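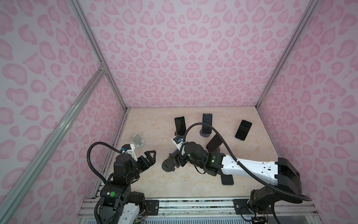
# How does a phone stand hold up a phone?

Find the little white stand on the floor, in front of all that pink leopard print. It has no phone on it, so you can see its two most important parts: a flat plate at the back and a short lip at the front. I love things like this! They look so plain you'd walk right past them, and then you start asking questions and half the afternoon is gone.

I'm Ott Rebane, and I've been asking questions about ordinary stuff for kids since I was pretty much a kid myself. Today it's phone stands. Get a phone (ask first!) or a small paperback book, which works just as well and doesn't crack.

## First, try to stand it up

Put your book on the table on its bottom edge and let go. If it's a thin one, it probably wobbled and went *flop*.

Everything around you is being pulled down by gravity, and every object has a spot called its **center of gravity**. You can think of it as the balancing point. For a phone it's close to the middle. As long as that point is right over the edge the phone is standing on, the phone stays up. But the edge is so skinny! One tiny bump, the middle drifts past the edge, and over it goes.

## Now lean it on something

Lean your book back against a wall or a cereal box. Much better, right? Now the book has two places to rest: the bottom edge on the table, and its back on the box. Gravity is still pulling (it never takes a break, all 365 days of the year), but the box pushes back.

That's the job of the **back plate**. It gives the phone something to lean on.

## So what's the lip for?

Lean your book way, way back. At some point the bottom edge will skid forward and the whole thing will slide down flat. My sister and I used to do this with a tray and call it the Mestitz ski slope, after a hill near our grandmother's house, and we were not allowed to do it with anything that had soup on it.

When something leans, its bottom edge wants to slide away. **Friction**, the grip between two things that touch, tries to stop it. A rubbery floor mat has lots of friction. A shiny tabletop has much less. The **lip** is a little fence that catches the bottom edge before it can go anywhere, and it doesn't need to be tall to do that. Short is good, too, since a tall lip would cover up part of the screen.

## Make your own

You'll need thin cardboard (a cereal box is perfect), scissors, a ruler and tape.

1. Cut a strip of cardboard 27 centimeters long and 9 centimeters wide.
2. Fold up a short piece at one end, as tall as your thumb is wide. That's your lip.
3. Measure a hand's width from that fold, and fold the rest of the strip up and back so it leans.
4. Fold the loose end down behind to make a leg, and tape it to the bottom piece so you have a triangle.
5. Set your book in it and let go slowly.

If your stand tips over backward, the lean is too steep for the base. Slide the leg farther back and tape it again. If it sags in the middle, your cardboard is too thin, so glue a second piece behind the first one. Mine sagged twice. I also decorated it with spots, and then I ran out of pink marker halfway up.

## A few things to test

- Does your stand hold the book sideways as well as upright?
- What happens if you trim the lip down to almost nothing?
- Put the stand on a towel, then on a shiny table. Where does it slide more when you nudge it?

Write down what you find, or draw it. I'd start with the lip.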